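Pralalix two-arm station for staff kitchens and canteens

The Pralalix stands at one table and works the ordinary kitchen appliances your company already has. It was developed with the canteen team at Grandden, where one shift has to warm 38 meals before noon. 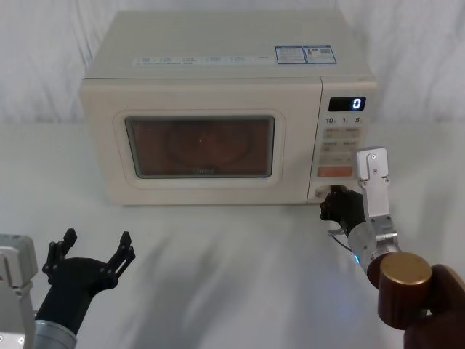
Does the cook lose her job when the station comes? At Grandden the same four people work in the kitchen as before, and two of them moved from heating to fresh preparation.

The arms take over the opening and closing of doors. For a person this is light work, but after 100 times in one shift the wrist feels it.

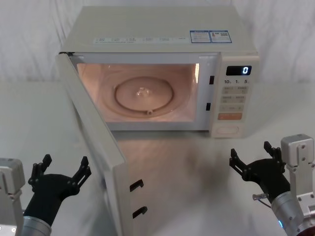
Door fully open, both grippers clear of it.

Staff choose the task on the Bassey panel, which has large letters and a stop key. Training takes one morning. Please keep the table free of cups and trays during operation. 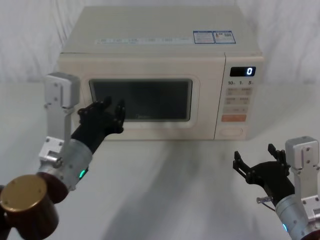 Left hand at the closed door, display at 0.

Spare fingers and cables are ordered under part number 1234. The Lollis service plan includes one visit every February.

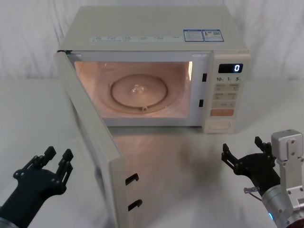

Valentyna Bilyk leads the kitchen at Grandden and wrote the work rules that we deliver with each station. Her first rule is that a person always decides what goes in the oven. Her second is about looking inside before each start: with the door wide open and the lamp on, as it is here, the glass plate is easy to check from where you stand. Her rules can be printed in A4 colour for the wall.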